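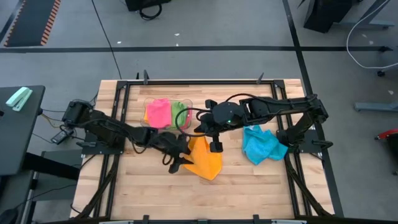
How should small cloths be folded so that they store well?
Lay the cloth flat, smooth it from the centre outwards, fold it in half edge to edge, then in half again. Keep the folded side facing you when you put it away.

Unit 26: Cloths and small linens

Sort by colour before folding. In the practical we use pink, green, orange and light blue, and the Aven housekeeping list gives each colour its own room.

A crumpled cloth is opened out fully first. Find two neighbouring corners and let the rest hang. Do not fold over a crease.

Folded cloths go side by side in a clear tray, so the colours show without lifting anything out. A cloth left bunched on the table counts as unfolded.

Bath linen is covered in Unit 27, with the Jurnmont laundry sheets. Bring your own copy.

Reading: Dradance handbook, section on table and kitchen cloths.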